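Progress note for Lamduan Nilsuwan, second project period
20/02/2019
From: Wichai Somboon
Re: Tufa, demonstration visit to Dirdale

You asked for a plain account of what the Tufa money has bought so far. I went to the Dirdale demonstration in February with that question in mind and came back with half an answer.

Prirel showed the hand-held grippers in a small bedroom. The task is household sorting: a cardboard box of packaged snacks, set on a bed, to be handled with two grippers.

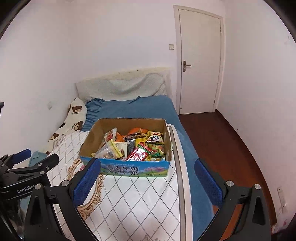
The sales talk before the session promised "any object, any home." I would not repeat that to your board. Snack packets are a fair choice, being shiny and soft and awkward to grip, but one bedroom is one bedroom. I asked for the success rate and was given a count of recordings instead – 323 in this period, against a plan of 950. A recording tells us a person did the task with the tool in hand. Whether a robot can learn it from that is a separate matter, and the Droko arm that is supposed to try was not part of the visit.

I also asked who checks the recordings before they are counted. The reply was that Prirel does its own checking. I would like to see that changed before the next payment. 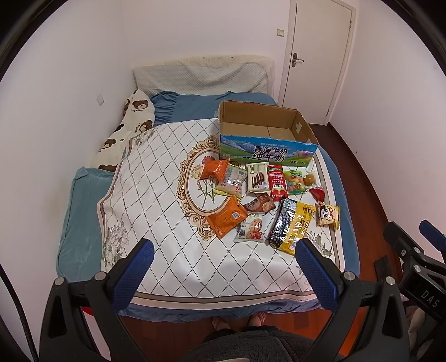

On the good side, the grippers are simple to pick up, and the staff took my questions without fuss. My own try was clumsy, though I got the hang of opening and closing the fingers fairly soon.

Spending is within budget, with more than 2000 dollars still unspent on the travel line. I suggest we hold it for a second visit, in a different home, with the arm running.

Still open: a written success rate, an outside check on the recordings, and a date for the Droko trial.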